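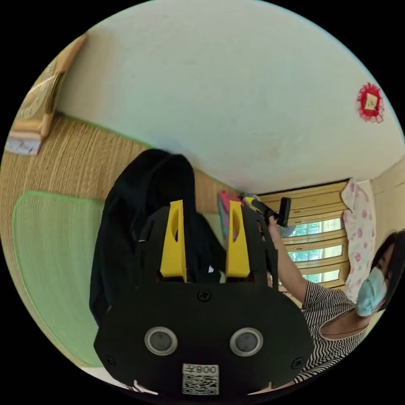
Where do people put a bag down when they come home?

Most put it in the first place that will hold it without falling over, and in a small home that place is often also used for sitting or sleeping.

4.2 Resting places for everyday bags

The bag part of the study covered 40 households in the Plerkik and Leung housing blocks. Each household kept a diary in which one adult wrote down where the main day bag was left after it came into the home, and when it was next picked up. A bag was included if it was carried out of the home on most working or school days. Suitcases, shopping bags and bags kept only for sports were left out. The diaries were kept in February, when coats and scarves were also in daily use and competed with bags for hooks and chair backs.

The diaries gave 454 usable entries. Entries were dropped if the place was missing or if the writer had put down only a room name. Two of the authors (Assefa and Dinsa) sorted the entries separately into five kinds of place: floor, seat, bed or mat, hook, and table or shelf. Where they disagreed, the entry was read again together with the room sketch made at the first visit. Most disagreements were about bags leaning on something. A bag standing on the floor with its back against a bed could fairly be called either. We coded these by what carried the weight, and kept a separate note of what the bag touched.

That second note proved more useful than we had planned for. Floor entries in which the bag touched nothing else were uncommon, and they came mostly from homes with a clear strip beside the front door. In the other homes the bag was put against a wall, a piece of furniture, a rolled quilt or a mat. Soft backpacks in particular were placed this way. People described them as slumping or rolling forward when full, and several said they had stopped trying to stand them up on their own.

Figure 4 shows a room in which several everyday things sit close together. A black backpack rests against a woven straw mat, and a pale green pad lies on the mat, partly behind the bag. A wooden clock is on the wall, with a small paper card just below it. We refer to this kind of grouping as a shared corner, meaning a part of a room where a carried item, a soft surface and something to check before leaving are all near each other.

In interviews, people with a shared corner tended to describe packing as something done sitting down. They emptied the bag onto a mat or bed, took out lunch boxes and papers, and put back what was needed for the next day. People who used hooks more often described packing while standing, usually in the morning and usually in a hurry. One mother in Leung told Alemayehu that she had put up a hook for her son's bag and he had used it for a week. "He wants to sit next to it," she said. "He can't look for his pencil case up there." The hook now holds umbrellas.

Wall clocks came up more than we expected, given that every adult interviewed also had a phone. Respondents said they glanced at the clock while filling the bag, with both hands busy. Paper notes and calendars were used in a similar way where they were in view of the packing place. Where the paper was in the kitchen and the bag was not, people more often reported forgetting forms, payments and library books. We asked about this only in the second round of interviews and have answers from 14 households, so it should be read as a lead for later work.

Objections to bags on mats and beds were mainly about dirt. Some 10 households had a firm rule against it, and in most of these the rule was made by an older relative. The rules differed in detail. In one home a bag could go on the mat if the person had come by car, and not if they had come by bus. In another, the bag could lean on the mat as long as its base stayed off it. Two households wiped the base of the bag with a cloth first, and one kept the cloth in the bag's side pocket.

The room sketches do not show that floor area alone predicts where the bag goes. Some of the smallest rooms had a fixed hook that was used every day, and some of the larger ones had a bag on every chair. Distance from the door was a better guide within a single household than between households, where door layouts varied too much to compare. The effect of bag weight is taken up in Section 4.3, along with the weighing done by Abera and Kumsa at the final visit.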